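Home / Workplace Automation / Bench Arms

Vasunau Bench Arm with two-finger gripper

Made for the sorting and setting-out jobs that eat up a morning! The Vasunau sits at the end of an ordinary work table and takes over the small pick-and-place moves, so the people beside it get to do the parts of the job that need a trained eye.

We've had one running in the tasting room at Ruddock for 15 weeks now, and the change in the day is lovely to see. Szymon Pawłowska used to set out glasses by hand all through the morning shift. Now he starts the arm, checks the labels and spends the time on the tasting notes (he has also rewritten most of the setup guide, and it's much better for it).
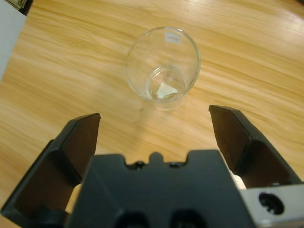 Clear glass cup on the table, gripper fingers open.

Teaching a new move takes no code. You guide the arm by hand, press save, and try it at slow speed first. Most crews have a routine they like after 2 sessions, and they keep fiddling with it for weeks afterward, which we love to hear about.

Worth talking over with your team before you order: who trains it, who can stop it, and what everyone does with the freed-up hours. At Bustham they settled all that over one long lunch and put the stop button where every seat could reach it.

In the box
Arm and two-finger gripper
Mounting plate and screws
Stop button on a long cord
Printed setup guide, 40 pages

Works with Drarell table clamps (sold separately)
Item no. 1918
Next shipment: April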